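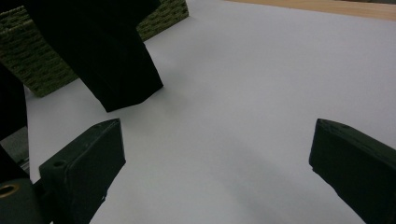
About Lollow

Lollow is a small folding school. People laugh when they hear this, and then they ask whether we do fitted sheets. We do, but not in the first session, and we'd appreciate it if you stopped bringing them in a ball.

The school was started by Bleddyn Wynne, who spent most of his working life in the back room of a hotel laundry called Baumgart, where the sheets came out of the dryer faster than anyone could deal with them. He left with a bad shoulder and firm opinions on napkins. His first class was for his sister and two of her neighbors. One of the neighbors still can't do a T-shirt, but she sends us a card every October.

What we teach is cloth: how to pick it up, how to find a corner, how to lay it flat, and how to turn a heap into something that will fit on a shelf. Most of our students arrive thinking they're bad at folding. In our experience they're bad at the part before folding, when the thing is still a lump and you have to decide where to take hold of it. We spend most of the opening session on that lump. There have been complaints.

How we work

Every student learns on a plain white surface set on a wooden table. Bleddyn is stubborn about the white. On bare wood, he says, a crease can pass itself off as grain, and on a patterned tablecloth you could lose a pillowcase altogether. The board isn't fastened down, so it drifts a bit over the course of a morning. We straighten it at lunch, if we remember.

We start with dark cloth. It's harder to read than light cloth, it shows every speck of lint you own, and the folds vanish into each other as soon as you look away. Students who begin on pale cotton tend to get confident early and then come apart when they meet a black sweater. We'd rather have the coming apart up front, while the coffee is still hot.
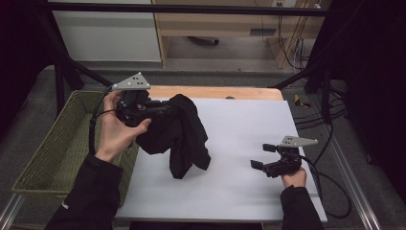
Lifting comes next. Bring the cloth up from one point and let it hang before you do anything clever with it. Gravity will do a fair amount of the sorting if you give it a moment, and the long fold that drops lowest is often worth following with your free hand. Then find a second point, spread the two apart, and lower the whole thing onto the board. If it lands crooked, pick it up again. Patting it into place is frowned on here, and there is a certain look that goes with the frowning.

Finished pieces go in a stack. Unfinished ones go in a basket, and the basket gets tipped out at the end of the day and done properly. It has been suggested that we get a smaller basket.

What we offer

The Justura course is our beginners' program: four mornings, from hand towels to shirts with collars. The Zimach course is the advanced one and covers fitted sheets, duvet covers, and anything with a hood. You need to have finished Justura to sign up for Zimach, and no, having raised children doesn't count as equivalent experience. We've had that argument 30 times and expect to have it again.

We also visit workplaces. Hotels, clinics, and theater wardrobe departments are our regulars, and one gym that won't take our advice about its towels but keeps asking for it.

A few figures, for those who like them: 634 people have finished the beginners' course, and 104 have gone on to the advanced one. The school library holds 269 books and pamphlets on household linen, most of them dull and three of them very good – ask at the desk and we'll tell you which.

Coming to see us

You can drop in on any teaching day after 2 p.m., when the morning class has gone home and the table is free. Bring something that's been giving you trouble. We'll have a look at it, show you one way of dealing with it, and let you take it home again, which is more than most dry cleaners will do for nothing.

We don't iron. Please don't ask Bleddyn about ironing.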